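Packing day at the Isutent building, Horgate
December 18, 2025

I had been meaning to visit Isutent since March, when they moved from the Grarnach estate into the old print works at Horgate. The open day ran from ten until three. Parking is on the street and there is a slope up to the side door, so allow a few minutes.

Isutent puts together snack parcels for offices and student halls. A parcel is a mixture of savoury and sweet things from different countries, and the contents change every month. They told us they send out nearly 1000 in a normal month and more before the holidays. The building has 2 floors. Stock is upstairs and packing is downstairs, which seems the wrong way round until you learn that the goods lift was already there and the stairs are too narrow for anything else.

Visitors went round in small groups. We were given hairnets and asked to leave coats on the hooks by the door. The first stop was the stock floor, mostly shelving, with a date label on the end of each row. Older stock is moved to the front every morning. It was cold up there and we didn't stay long.

The packing room

Downstairs is warmer and much brighter. The tables have white tops and are wiped between batches. Most of our time went on the bench where new packing materials are tried out, and I found this the best part of the visit. Thin plastic bags get a lot of attention. They crease as soon as they are put down, and any print on them ends up facing whichever way the bag falls, so the lettering can be back to front and upside down with a bit of yellow logo showing under it.

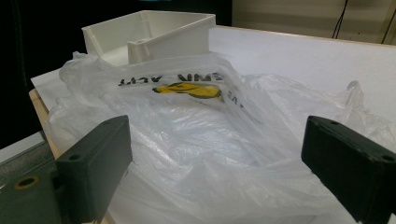 The company would like to use less plastic altogether. A paper bag from Navarrete was tried in the spring and tore at the corners, and they are now waiting for a heavier version. I asked about cost and was told the paper is dearer, though they buy it in lots of 100 and expect the price to drop if they order more. Rigid trays are also being looked at for things that crush easily.

We were then allowed to handle some of the snacks. I knew the seaweed crackers and the sesame bars but had never come across fish tofu, which comes in a blue pouch with waves along the lower part and the name in both Chinese and English. A pouch that stands up by itself is easier to pack, we were told, as it can go in last and fill a gap.
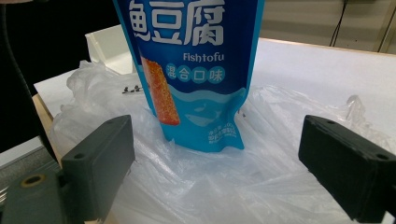 Tasting and practical notes

The tasting was in the canteen at the back. The sesame bars went first. I bought 3 bags of crackers to take home and paid by card.

Tea and coffee were free. The toilets are on the ground floor past the canteen. Anyone who has trouble with stairs should say so on arrival, as the goods lift can't be used by visitors and the stock floor can be left out of the tour. The next open day hasn't been fixed yet, but there is a list to sign by the side door.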